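Call for Participants: Tabletop Sorting Open Day at Kondside

Kondside is looking for 13 participants for the open day of its two-arm sorting cell. The work is paid, on site, and limited to one session per person. No experience with robots is needed. Applications close Sep 6, 2026.

What the session involves

The cell has two table-mounted arms, each with a two-finger gripper. Participants operate the arms by hand controllers under the supervision of a Kondside technician. The task is to move mixed small goods -- snack packs, blocks, cups, jars -- between the table and the bins. Visitors to the open day will watch from behind the floor marking and may ask questions between runs.
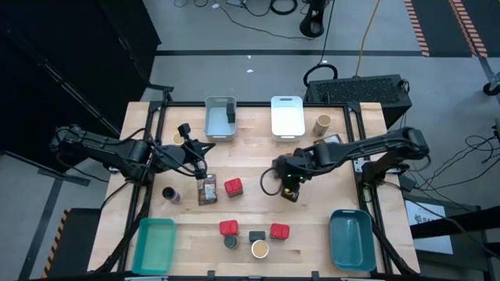 Each participant completes 2 blocks of runs with a break between them. The first block is practice and is not scored. In the second block, the technician calls out an item and a destination, and the participant decides which arm to use. Dropped items are left where they fall until the run is over. Goods are laid out again before every run, so no two runs start from the same arrangement.

Control software is Jano, supplied by Fudura. Participants do not need to install or study anything beforehand. A short written guide is handed out on arrival and can be kept.
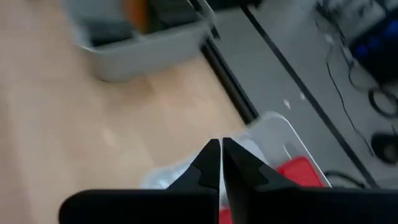

Closing the gripper is done with the index finger, and grip force is limited in software. People who have used a game controller usually pick this up during the practice block, but it is not a requirement. Left-handed participants are welcome; the controls can be swapped.

Requirements

Age 18 or over
Able to stand for the length of a block, or to use the high stool provided
Normal or corrected vision
Closed shoes, no loose sleeves, long hair tied back
Comfortable being watched by visitors while working
Able to follow spoken instructions in English

People who currently work for Fudura or Botha are not eligible.

Payment and data

The fee is $640 per participant, paid by bank transfer after the session. Travel is not reimbursed. Arm motion and camera views of the table are recorded during every run. Names are stored separately from the recordings. Participants may stop at any point -- the fee is then paid for the blocks completed.

Safety training is given on site by Botha before the first block and is included in the paid time. Anyone who misses it cannot take part.

How to apply

Send a short message to Elmarie Steyn, open day coordinator, through the contact form on the Kondside site. State your name, your preferred hand, and whether you can attend in the morning or the afternoon. Applicants will receive a reply in September, whether or not they have been given a place.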